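White cotton napkins and pillowcases going gray, what am I doing wrong?

Posted by Svatopluk Oravec in Household > Laundry
2026-03-28

We moved to Grasham in December and since then everything white has slowly turned a dull gray. Mostly cotton napkins, pillowcases and a couple of tablecloths that came from my wife's mother. At the old place they stayed white for years with no special effort.

Washer is a Traltine front loader that was already in the house. I use the cotton program, warm, with a full cap of Wuline liquid. Same detergent as before the move. I tried chlorine bleach twice and the napkins got a bit yellow along the hems, so I stopped. I also ran one load with a cup of vinegar in the drum and saw no change.

The towels have gone stiff too, and there is a white crust on the kitchen faucet that I have to scrape off. Don't know if that's related. The washer drum looks clean but the rubber seal had some gray slime in the fold, which I wiped out.

Is there a way to get the gray out, or are these done for? I would rather not buy new ones. The tablecloths can't be replaced.

3 replies

Posted by Kuruc

Bleach. You probably didn't use enough. My mother did all her sheets that way and they were fine.

Posted by Kristýna Machala

Please don't add more bleach. Yellowing after bleach can come from minerals in the water, iron especially, and more bleach will make that worse and weaken the cotton.

The crust on your faucet is hard water, and it is very likely the same problem as the laundry. In hard water part of the detergent gets used up by the minerals before it does any cleaning. What's left over settles back on the cloth along with the soil, and you get gray napkins and stiff towels. Your old town probably had softer water, so the same amount of the same detergent worked there.

Get a pack of test strips from a hardware store first. They cost very little and you dip one in a glass of tap water. If the strip says soft, ignore most of what follows and look at the washer instead.

To get the buildup out of what you have, do a strip soak. Fill the bathtub or a big bucket with the hottest water the label allows. Add washing soda, borax and a powdered detergent. For a bathtub I use a quarter cup each of the first two and half a cup of powder. Put in clean, dry whites only, no colors. Stir every 30 minutes or so and leave them until the water is cold. Then wash them by themselves with no detergent at all and an extra rinse. The water will look bad. Some of that is dye and finish from the fabric, so don't judge by the color of the water alone.

I wouldn't put the old tablecloths through that. Soak those overnight in lukewarm water with oxygen bleach powder (the kind with no chlorine), rinse them well, and repeat the next night if they need it. Check for weak spots before you start by holding them up to a window. Anything with embroidery, test a corner.

For regular washing after that:

Switch to a powder for whites, and dose for hard water. There's normally a chart on the side of the box.
Add a water softening powder to the drawer with each white load.
Don't pack the drum. I stop at two thirds.
Skip fabric softener on napkins and towels. It leaves a coating.
Keep the vinegar out of the drum. It won't do much at that strength and it isn't good for the rubber seal over time.

About the slime in the seal: run the empty washer on its hottest program with a cup of oxygen bleach powder, then clean the drain filter behind the little door at the bottom. Put a towel down first. After that leave the door and the drawer open between loads.

I had the same thing after moving, and my napkins needed 2 soaks before they looked right. The pillowcases came back with one. A few old dish towels never did and I cut them up for rags.

Drying outside helps as well, if you have the space. Sun takes out the last bit of yellow. Bring them in while they're still slightly damp if you plan to iron, and let them air fully before they go in a basket or a closed cupboard, otherwise they pick up a musty smell and you'll be washing them again.
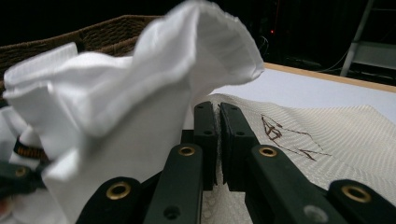
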